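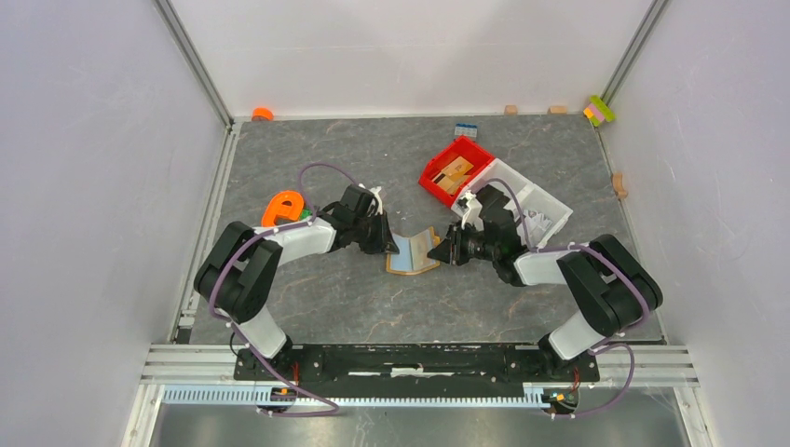
Clerar 2 lets two-armed robots change their minds mid-move

8 August 2022

Murnex has put out Clerar 2, a new version of its planning software for robots with two arms, and it's a big step up from the first one. The headline change is that both arms now share a single plan. In the old version each arm worked out its own path and a referee program sorted out the clashes, often by making one arm stop and wait.

Now, when one gripper gets to its spot a little early or a little off target, the path for the other is redrawn on the fly. Murnex says a fresh plan takes 57 milliseconds on an ordinary desktop computer. That's quick enough to deal with awkward things like books and booklets, where a small tug from one side shifts whatever the other side is trying to hold.

"We used to plan for two robots that happened to be neighbors," said Giorgia Orlandini, who leads the planning team at Murnex. "Now we plan for one robot that has two hands, and you should see how much simpler the code got!"

The team tested the release on its tabletop setup at Trendemgate, running 4000 planned moves before signing off on the code. Most of those were close-up jobs near the middle of the table, with the grippers facing each other and very little room to spare. 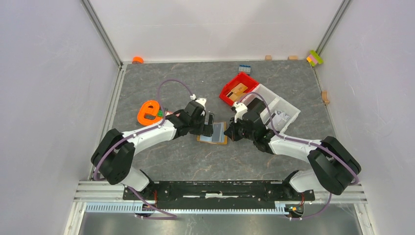 Perception gets some love too. Clerar 2 keeps a running map of clutter on the table, so bins and loose blocks are treated as things to steer around even when they have no part in the task. Users can open that map in Bach, the company's viewer, and scrub back through a run to find the exact point where a path was changed. It's a terrific tool for anyone who has ever stared at a log file wondering why an arm took the long way home.

Setup files from the first version still load, though custom gripper models need to be exported again. The download is open to current users now, and a version with support for mobile bases is planned for September.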